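Fatanley ships wrist camera kit for compliant grippers

Fatanley has started taking orders for Undby, a retrofit kit that puts a small camera at the wrist of a light-duty robot arm and records its view in step with the gripper position. The kit was announced on Tue 2 April and costs $1,158 with a pair of molded fingers, or $552 for buyers who already have fingers fitted.

The package consists of the camera, a bracket, one cable and a license for the recording software. Mounting takes four screws. The camera is set back far enough that both fingertips stay in view when the gripper is fully open, so the operator can check the approach to a cup or similar item without a second camera on a stand.

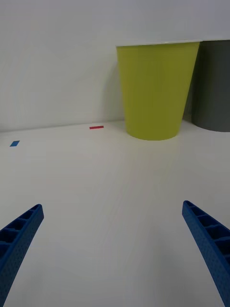

Calibration is done once after mounting and again after any finger change. The software stores the result with each recording, and files made with different finger sets can be kept in one project. Recordings are split at 4,000 frames by default. The limit can be changed in the settings file but not yet from the main window.

Abla Azar, product manager at Fatanley, said most early requests came from teaching labs and small integrators. "They had the arm and they had the gripper. They were losing days on brackets and time stamps," she said.

The fingers are rated for 1,000 hours of use and are sold separately as a spare part. Walid Hourani, an integrator who tested a preproduction unit, said the mount held its position well but that the cable exit was too close to the wrist joint. Fatanley said a right-angle connector will be included in kits shipped from July. Earlier buyers can request one at no charge.

Undby supports the Givano controller at launch. Support for Awad controllers is planned, with no date given.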